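Part 3: Setting up your shop camera so the footage is worth handing over

I run a small grocery, and I've had a Zastus four-camera kit over the door and the tills since 2015. I wrote this section for the Grurnmont traders' guide after one too many neighbors showed me a clip of a shoplifter that was basically a gray smudge in a hat. You don't need to be technical. Set aside an evening after closing and bring a stepladder.

Before you start

Switch the recorder off at the wall before you plug in or unplug any camera. I skipped this once and lost a port for good.

CAUTION: Don't stand on a stock crate to reach the bracket. Get the ladder, and get somebody to hold it.

1. Pick the door first. If you can only afford one decent camera, point it at the way out. People look down on the way in, but they tend to look up when they're leaving in a hurry.

2. Fix the bracket just above head height. Everyone wants to put it up by the ceiling, and then all you get is the top of a baseball cap. Mine is a hand's width above the door frame and it gets faces beautifully!

3. Plug the camera into port 1 and turn the recorder back on. Give it a couple of minutes. The light blinks amber, then goes green (if it stays amber, push the cable in harder - it's nearly always the cable). 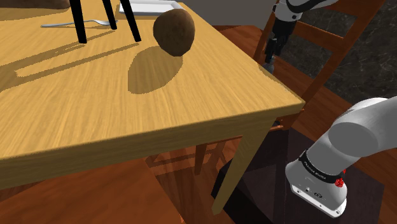 4. Set the clock. Go to Menu, then System, then Time, and check it against your phone. Do this even if it looks right. My recorder drifted 12 minutes over one winter, and the officer who came for the footage had to write that up separately.

5. Set the frame rate. I use 20 on the door and 25 on the tills, where hands move fast. Go lower on the stockroom if you're short of disk space.

6. Do a walk test. Walk out of the shop at a normal pace with your collar up, then play it back. Would your own mother know you? If not, tilt the camera down a touch and go again.

NOTE: Walk it once in daylight and once after dark. Sun behind the door turns everybody into a silhouette, so look for the setting called Backlight and turn it on.

Saving a clip for the police

Say you get hit on a Wednesday. Don't wait for the weekend to sort it out, as the recorder writes over its oldest footage when the disk fills up. Plug a blank USB stick into the front, choose Export, and take a good stretch from before and after the theft as well as the theft itself.

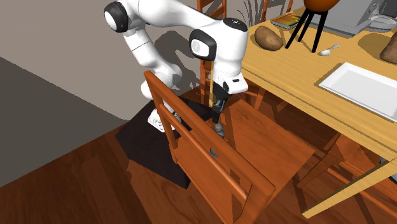

Make two copies. One goes in an envelope with the date, the time and your initials on it, and the other stays locked in your drawer. Holroyd Hardware and the Ollis pharmacy both do it this way now, and it saves a lot of phone calls.

CAUTION: Please don't put the clip on the neighborhood page before you've reported it. I know it's tempting - I've had my thumb over the button myself - but you could name the wrong person, and it can cause trouble if the case goes further.

Write the report number on the envelope when you get it. If you're asked for the original recorder, get a receipt before it leaves the shop.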